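Plastic cups for a white table: do they need to match?

telovteapot
Opening post, 7.40 pm

Right, I need a ruling.

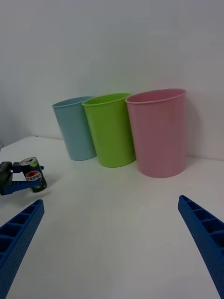 We have moved to a flat where everything is white or grey and I have decided the cups must supply the personality. So far that means a pale blue, a lime green and a pastel pink, all plastic. My partner says it looks like a nursery. I say it looks like a summer. The Pepsi is his and he is not getting a proper glass for it.

Question is whether I carry on collecting odd colours or give in and buy a set. Fimmont do a box of plain white ones and I can feel myself weakening.

greyskirting
White cups on a white table against a pale wall. You'll be patting about for your squash like someone who's lost their glasses. Keep the colours.

R_Catacutan
I'd keep the blue and the pink and quietly lose the green. The other two are having a nice conversation and the green one has come in with a megaphone.

telovteapot
The green one is my favourite.

R_Catacutan
I was afraid of that.

Haddad_Hill
Disagree with Remedios, as is traditional on here. Pastels on their own in a pale room go a bit christening. You need one thing that shouts. I'd add a mustard and stop.

Different matter: does anyone else find plastic makes tea taste of plastic? I've got 1,882 posts on this forum and I'd guess half of them are me asking this.

greyskirting
It's been noticed. Use a mug.

mopbucket255
Boring practical question, how are you washing them? I had a pastel set from Colalska, and by July the pink was the colour of a plaster. Top rack only, and keep them away from anything with tomato in it. Mine hold 300 ml and go cloudy inside if you so much as mention bolognese.

telovteapot
By hand, in theory. In practice they sit by the sink until one of us needs a drink.

R_Catacutan
Do they stack? If they came from different places they'll jam, and then you're stood there at midnight with washing-up liquid trying to get the blue out of the pink. Another argument for a set.

telovteapot
Haven't tried. I like them in a row at the back by the wall.

Haddad_Hill
A row is fine until there are visitors. Then it's a tombola.

mopbucket255
At least with odd colours everyone knows which is theirs. We had white ones for years and I must have drunk my brother-in-law's orange juice every Christmas.

R_Catacutan
All right, that's a fair point. Keep the green, but put it on the end.

telovteapot
It's staying in the middle. Going to look for a mustard one at the weekend, and he can have his Pepsi out of that.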